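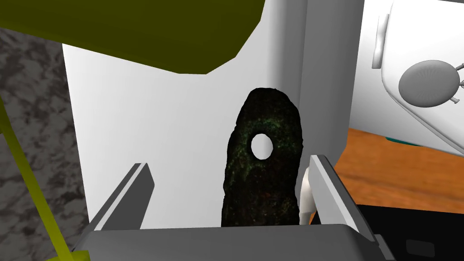
News > Teaching Notes > Winter

The density kits are back, minus one cylinder

If you signed out a sink-or-float kit last fall and it is still in the trunk of your car, Chidubem Nwosu would like it returned before the thaw. He has four kits on the shelf at the Cruzado science room and a waiting list that includes two fifth grade teams and a very determined kindergarten.

For anyone new, the kits cover mass, volume and density in three sessions. Session one is weighing. Session two is dropping things into a graduated cylinder and reading how far the water rises, and it is also where your floor gets washed. Session three is division, so plan a snack.

The sample on the new record card is a lump of modeling clay with a mass of 135 grams. Fill the big cylinder to the 200 mark, lower the clay in on a thread, and read the new level. Students who drop it in from shoulder height will get a different answer and a wet sleeve. Have them subtract before they divide. Every year a group reports the density of the entire cylinder, water included, and defends it with real passion.

Two changes from last year. The cork has been replaced, as the old one had been sampled by somebody's teeth. And the question "Do heavy things sink?" has moved to the end of session three, after Nevik Elementary spent nearly 7 class periods arguing about aircraft carriers and never opened the box.

Kits go out for two weeks. Please dry the cylinders upside down, count the washers, and put the lid on the salt. The next teacher workshop is at the Loltus building in May, where we will tackle buoyancy and possibly the aircraft carriers. Bring a towel.

We use cookies to remember your preferences. Accept | Manage settings

© Ellevetti Classroom Science | Contact us | Back to top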